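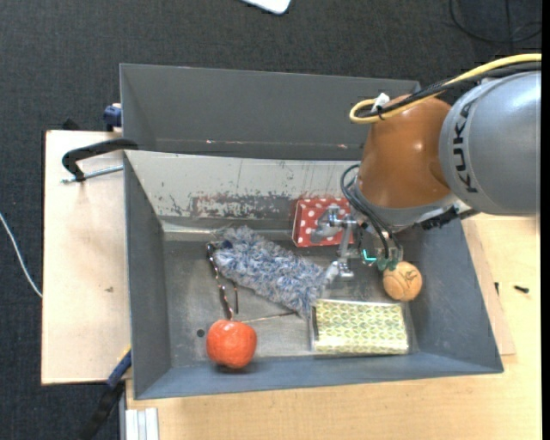 Figure 3. Grey metal bin with a robot arm reaching in from the right.

Kelmendi objected that a fan page cannot be read as a diary of the band, as its editors post only what other fans send them. We accept this in part. Of the 200 posts collected on the Norwegian group Fludlow, 87 repeated a musician's own message, and 38 gave no source at all. The rest came from concert-goers -- mostly people who had travelled to the March shows in Plornusstead. Solo releases by former members drew fewer comments than old live recordings did. Section 4 returns to the unsourced posts and to how Meireles coded them.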